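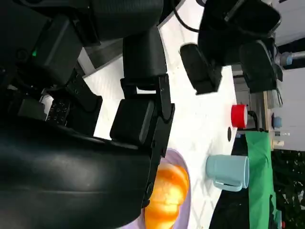
VULTLEY, December 2020

I have a confession about spreadsheets, which is that I kept one going for far too long. It began as a list of the people who'd bought my bread-baking booklets, and by this summer it had 1477 rows, a tab called "new new", and a column of yellow cells whose meaning I'd completely forgotten. (I think yellow meant "posted". It may have meant "owes me money".)

So in July I moved the whole lot into a proper database, and I've been asked so often how it went that I may as well write it all down in one place.

I chose Vekgate, mainly because a friend already used it for her choir and could answer my silly questions over the phone. I did have a look at Hyun first, and it's very handsome, but every time I wanted to change something small I ended up three menus deep and cross. Vekgate looks like it was designed by somebody's uncle. I got on with it straight away.

The first evening was lovely! You draw little boxes for your tables, you join them with lines, and you feel tremendously clever. I had one table for people, one for orders, one for booklets and one for postage, so 4 altogether, and I went to bed thinking I'd be done by the weekend.

Then I tried the import.

If you've never brought an old spreadsheet into a database, let me tell you what you'll find in there. You'll find yourself. Every shortcut you ever took is waiting for you. I had dates typed as dates, dates typed as words, and in one case "after Easter". I had postcodes in the phone column. I had a customer entered five times under five spellings, all of them mine. Vekgate looked at all this and politely refused over 400 rows, and gave me a report with a line number for each one.

I sulked for a couple of days, and then I made a pot of coffee and started on the dates. My advice is to do the cleaning in the spreadsheet before you go anywhere near the import button. Sort by one column, fix everything that looks odd, save it under a new name, move on to the next column. It's dull but it's the sort of dull you can do with the radio on. I got through most of it in a week of evenings, and the second import went in with only a handful of complaints (the "after Easter" lady among them, I'd missed her again).

The thing I got badly wrong was the customer numbers. I didn't give people any! I'd linked orders to customers by surname, as I always had in my head, and of course the moment one of my regulars got married and changed hers, all her orders floated off and belonged to no one. I had to go back and give every person a number that never changes, then relink the orders by that. It cost me a whole rainy Sunday's worth of effort, and if you take one thing from this page please let it be that. Numbers first. Names are just something you print on the label.

Talking of labels, that's where I've had the most pleasure. I used to copy addresses out by hand, and now there's a button. I press it and up comes a sheet of labels for everything ordered since the last time. I printed 200 blank ones by mistake on the first go, having set the filter the wrong way round, and we're still using them for jam.

Backups I'm more sensible about, having once lost a laptop to a glass of squash. Vekgate makes a copy each night to the same computer, which is no help at all if the computer is the thing that drowns. I use a little program called Skandard to send the copy off somewhere else as well. It took me ages to find the setting that stops it keeping every copy for ever, and it's under "Housekeeping", for anyone else who's hunting. Do try opening one of your backups now and then, too. My first few were perfectly good copies of an empty test file.

What would I still like? A decent search, mainly. At the moment if I type "Ann" I get every Ann, Anna, Joanne and Hannah I've ever sold a booklet to, plus a woman who lives in Annexe B. I'm told there's a way to make it match whole words and I've had two goes at it without any luck, so if you know the trick, write in and tell me. I've also left the yellow column in, as a field called "Yellow", yes or no, until I remember what it was for.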